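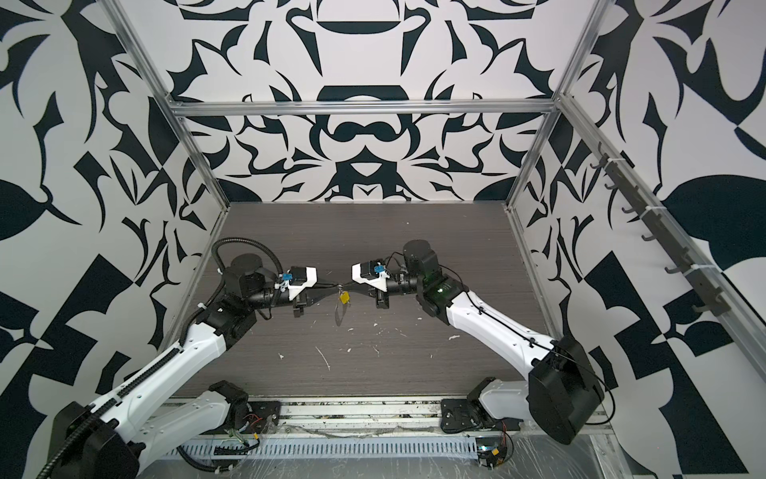
Two arms over a bench-top cell, with a small yellow tag on a clear strip between their grippers.

A code of practice should tell you what to do on a bad morning. I have now read the Flollness code for small robot cells twice, all 137 clauses of it, and I still couldn't tell you what it wants from the person standing at the bench.

It does tell you a great deal about paper. There is a form for setting up a cell, a form for changing a cell, and a form for recording that the first two forms were filled in. The shop in Harb where I do most of my work signed up in February. By winter the binder was too thick for its shelf and had been moved to the top of a filing cabinet, where you need a step to reach it. There is a clause about steps, too.

I'm not against rules. I spent years around bigger machines, and the rules there were short because people had been hurt. Keep the gate shut. Lock the power off before you reach in. One person holds the key. You could learn them before morning tea and you kept them for life.

Small arms are a different problem, and I'll grant the authors that. A pair of them on a table doesn't look like much of a danger. You lean over to see what the grippers are doing, and then you're leaning over every day. So I went looking for the clause about leaning over. Clause 41 says access to the work area "shall be appropriate to the task". Anyone can comply with that, including the bloke with his sleeve in the elbow joint.

Compare the section on housekeeping, where the authors really let themselves go. The bench is to be free of loose material at the start of every session. Fine. Now look at the cell at the top of this page. There are white specks and flakes over the dark bench, a line of dust along the front rail, wires bunched at the base of each arm. An auditor with the Flollness sheet would write up the lot and feel they'd done a good day's work. Would they have learned whether the arms stop when they should? The sheet has 3 lines on stopping and 2 pages on cleaning.

Dust matters, of course. It gets into things. But a mark against dust and a mark against a stop button that doesn't work carry the same weight in the final score, and I can't see how anyone who has worked beside a machine agreed to that.

Sodska, which sells the audits, says the score is meant to "start a conversation". At almost $2,000 a visit I'd hope for a long one. The visit I sat through was mostly spent on labels. We had the right labels in the wrong colour. We fixed the colour and passed.

What gets my back up most is the clause on working pairs. Two arms handing something to each other can pinch, pull or snag in ways one arm can't, and each may be told to stop at a different moment. If the left lets go and the right doesn't, what happens to the part? Which one should hold? The code says the pair "may be treated as a single machine". That's handy for the person filling in the form.

The Trakley people, who run a few benches on the other side of Harb, gave up on the code and wrote their own sheet. It fits on one side of a page. It says who may start the arms, where your hands go while they're moving, what each arm does when the button is hit, and that the button gets tested before the first job with a real press. I've pinched it. It has gaps – there's nothing on training, and the bit about cables is vague – but people read it, and I've heard them argue about it at the bench.

Supporters of the Flollness code tell me the next version will be better, and that it will include guidance notes. I asked how many pages. They didn't know yet, but there would be a form for sending in comments. I've filled it in. I asked them to start with the stop button and leave the labels until they'd finished.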